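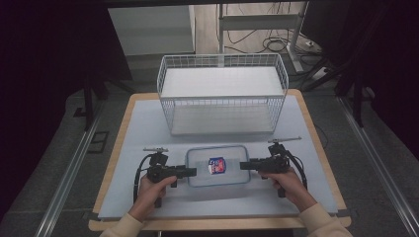
The packing table, with the wire basket at the back and a small labeled package in the clear tray.

Minutes of the Pantry and Packing Group
Held Monday evening in the upstairs room, 20 May 2024
In the chair: Mairéad Brennan

Mairéad welcomed everyone, especially the three new faces, and thanked the Skivden crew for bringing the kettle back (and for bringing it back clean, which was very much appreciated!). Apologies had come in from the Jevo household, who are away until the end of the month.

Minutes of the last meeting
Read and agreed, with one correction: the shelf paper was bought by Oei and should not have been put down to the general fund.

The packing table
We had a long and very friendly talk about how the table ought to be set out. Most people like the white wire basket at the back in the middle, where everybody can reach it from either side, and the clear tray in front for whatever is being packed next. Mairéad said she had tried it the other way at home, with the basket up close, and kept catching her sleeves on the wire. It was agreed to leave the basket at the back for the summer and look at it again in October.

There was also a question about the board on the table top. It stays where it is, and please do wipe it down at the end of the evening, even if you only packed a few things.

Food containers
Groravora, our neighbors downstairs, have kindly offered us a shelf in their storeroom for the spare containers. The shelf number is 204, on the left as you go in, and the key hangs with the others. The offer was accepted with many thanks, and Mairéad will write them a proper note.

We then got on to lids, as we always seem to do. 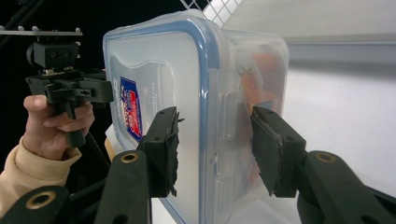
The clear containers with clip lids are the favorites by a long way. You can tell there's something orange in one without having to open it, and that saves a good deal of rummaging when three people are looking for the same thing at once. The older tubs with the press-on lids will go to anybody who wants them, first come, first served. It was asked that small packages go into the containers with their labels facing out wherever they fit that way, and that no one force a clip shut over something too tall. Choose a bigger box, or leave it in the tray for the next person.

Money
The balance stands at $3,640. Mairéad proposed setting aside $2,000 for new shelving and a second table, and after some cheerful back and forth over whether the table should fold, this was agreed. She will bring prices next time for both kinds.

Any other business
The window catch is sticking again. Skivden will bring some oil.
A blue scarf was left on the coat hooks and is still there if it's yours.

The meeting closed at nine, with tea and the last of the lemon cake. Next meeting in the same room, and please bring your own mug.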